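What the Panels Said: Reporting a Business Conference as a Student
Project report, Lotte Bakker and Kerttu Ikonen
Supervisor: Griet Van den Broek
Submitted January 28, 2019

Our task was to attend the Tondside Forum, a two-day meeting on trade and small manufacturing, and to find out how much of what was said on stage reached the news. Tondside gave us press badges, which made us feel important until we saw that the coat check staff had them too.

Method
We recorded every panel in the main hall and typed up the lot. That came to 324 separate statements we judged quotable, meaning a sentence with a claim in it. We then collected all the coverage we could find in the ten days after the forum closed and matched the two by hand. Kerttu did the matching. I did the typing, badly, and then did it again.

Results
Of the 324 statements, ten were printed anywhere. Six of those came from one speaker, Sunita Dwivedi of Aerts, who spoke in short sentences and stopped at the end of them. Her remark that "a port strike is a weather forecast for everyone inland" was used by four outlets, one of which gave it to the moderator.

The most detailed talk was by Mieke Van Loon of Plavport, on customs delays. It ran to 4,000 words in our transcript and was quoted by no one. It was also the only talk to include a figure with a source – we checked.

The opening address mentioned "resilience" so often that we gave it a column of its own in the spreadsheet.
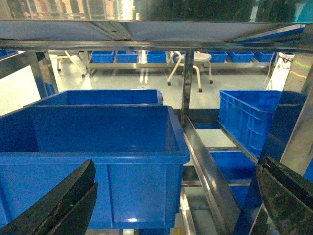
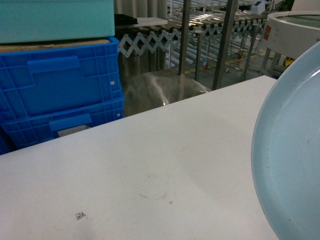
Panels on supply chains were the hardest to score, as most speakers preferred general nouns. "Goods" moved through "systems" towards "partners". Only the Festerine session named objects that a reader might own or trip over, and two of its lines were printed. A blue plastic crate or a pale blue plate would have given the other panels something to hold on to, and us something to type.

Problems
We missed most of the August pre-meeting, having gone to the wrong building. Our rule for "quotable" also changed slightly after the first 100 statements, when we got tired and became stricter. Griet has asked us to rescore those, and the revised table is in Appendix B.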